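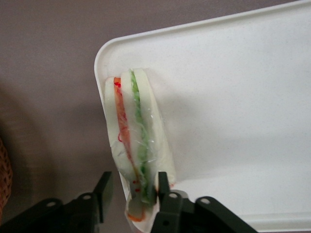
The Weight of the Post

The ferry office at Povport closed its ledger at four every Friday, and on the last Friday in March the ledger did not balance. The difference was 13 kilograms. Bronwyn Henare checked the addition twice, then checked the scale against the brass reference weights in the drawer. The scale read true.

The procedure for a discrepancy under 20 kilograms was a note in the margin and two signatures. She wrote the note. Ignacio Dunleavy signed it without sitting down.

"Rounding," he said.

"Rounding goes both ways."

He looked at the figures. Outbound mail to Brindura had been weighed at the dock and again at the far landing, and the second weight was lower. He turned back one page, then another. The second weight was lower on those as well.

"How far does it go?" he asked.

"I stopped at October."

The crossing took three hours in fair weather. Mail travelled in canvas sacks, each closed with a lead seal and entered by number. No seal had been reported broken. Bronwyn had once proposed that paper lost moisture on the way over, and had tested it by drying a sack of old newspapers beside the boiler for a weekend. The loss was real and much too small.

She took the Monday boat. It carried eleven passengers, a crate of pump fittings from Sorner, and six sacks of mail. She sat in the hold on an upturned bucket with the manifest on her knee and a spring balance hung from a beam. Every 20 minutes she lifted one sack onto the hook and wrote down the reading. The boat rolled, so she took each reading three times and used the middle value.

For the first hour there was no change. At the second marker buoy, sack four lost 200 grams. At the next reading it had lost 200 more. The other five held steady.

The shop at the Brindura landing was open when she came ashore, and she stood at the counter while the sacks went up the ramp.
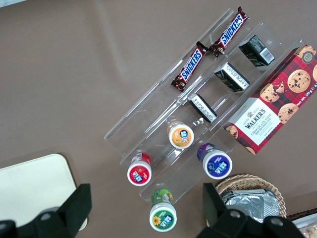 Chocolate at the counter, two bars in the top row.

Lenuța Avram ran the far office and met her at the scale. Sack four was weighed, entered, and opened in front of both of them. The seal was whole. Inside were 31 letters, and the manifest listed 31.

"They're all here," Lenuța said.

Bronwyn picked one up. It was addressed in blue ink to a Paloma Doucet on Tran Street, and it had the proper postage for a letter of four sheets. She laid it on the small scale. It weighed as much as an empty envelope.

"Who is she?"

"She died in September. Her brother writes every day. I put them in the cabinet."

Lenuța unlocked it. The shelves had been braced underneath with new timber, and the lower ones had bowed anyway. Bronwyn got both hands under the nearest bundle and could not move it.

She found the column headed Remarks and sharpened her pencil.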